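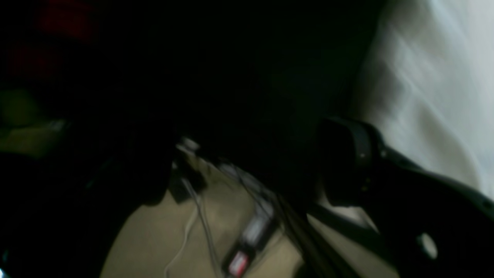
The black gripper used by the Oslow team, seen from the robot's wrist.

Student team records 528 trials for robotics project

Students in the Bisgaard Robotics Club have finished the trial stage of Oslow, a project on teaching a robotic arm to handle household items in poor light. The team of eight logged 528 trials over 10 weeks, working in the Pillonetti Building after classes.

The project centres on small objects and cables, which are harder for a gripper to pick out when shadows fall across the work surface. Team members took turns guiding the arm and labelling the recordings. Each trial was checked by a second student before it was added to the club's records.

Oslow will be entered in the Osteo Challenge, an intercollegiate competition to be held in November. Entrants must submit a written report and a live demonstration — both are judged by a panel from outside the host college.

The club meets at 4 p.m. in the ground floor workshop. Students from all programs may apply to join next term.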